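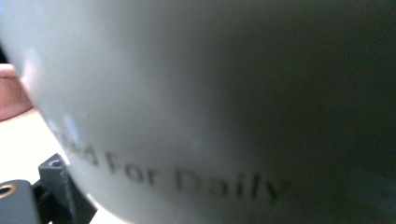
Walkthrough of the Clallusmont building, staff kitchen and the two back rooms, 1/16/25. Second visit since Goltau took over the lease, first one was October and a lot of the notes from then still stand. Dishware gets its own line this time. Glossy, pale stuff like the piece in the photo is what we want on the shelves, smooth surface, wipes down easy. Anything with a chip on the drinking edge goes in the bin, don't put it back "for pens".

Marks: OK = fine, FIX = needs doing, CHK = look again next visit.

## Kitchen

- [x] **Sink and drain** - OK. Runs clear. Smell from October is gone.
- [ ] **Hot tap** - FIX. Handle spins past the stop. Water is hot enough, no complaint there, but you can't tell when it's off. Drips overnight according to the sign taped up next to it.
- [x] **Fridge temp** - OK. Thermometer on middle shelf, log sheet filled in.
- [ ] **Fridge contents** - FIX. Undated tubs on the bottom shelf again. Label or toss.
- [ ] **Dish shelves** - CHK. Top shelf is overloaded and bows in the middle. Move the heavy plates down to the cupboard. 3 bowls chipped, pulled and thrown out.
- [x] **Microwave** - OK. Door closes right, plate turns. Dirty inside but thats not a safety item.
- [ ] **Kettle cord** - FIX. Hangs over the front of the counter. Was written up last time too. Shorten it or move the kettle to the other outlet.
- [x] **Fire blanket** - OK. On the wall, pull tabs free.
- [ ] **Extinguisher** - CHK. Gauge in the green, tag is hard to read. Tag number 594 I think, ask Belkadi to confirm against their list and put a new one on.

## Hallway and back rooms

- [x] **Exit sign** - OK, lit.
- [ ] **Exit route** - FIX. Boxes of paper against the left wall. Door opens but only most of the way. Has to be the full width, please move them today and not next week.
- [x] **Emergency light test** - OK. Held the button, both came on.
- [ ] **Floor mat by rear door** - FIX. Corner curls up. I caught my foot on it comming in. Replace, tape won't last.
- [ ] **Shelving, room 2** - CHK. Wall anchors in on one side. Couldn't see the other side behind the filing cabinet.
- [x] **Smoke alarms** - OK. Both chirped on test.
- [x] **Step stool** - OK. Rubber feet all there, locks open.

## First aid

- [x] Box where the sign says it is
- [ ] Burn gel out of date. FIX, order 2
- [ ] Eye wash, seal broken. FIX
- [x] Bandages, plenty
- [ ] Accident book: last page used up, somebody has been writing on the inside cover. New book

## Comments

Better than October overall. Kettle cord and the boxes are the ones that bug me, both are repeat items and both take five minutes.

Civis wants the FIX items closed within 72 hours where no parts are needed. Tap and mat can wait for parts but put a note on the tap so people know. Send a photo of the cleared hallway when done, don't need one of the rest.

Didn't get to the outside steps, raining hard and the rear light was off. First thing on the list next time, bring the good flashlight.

Copy of this sheet to Goltau's office, original stays in the binder by the kitchen door.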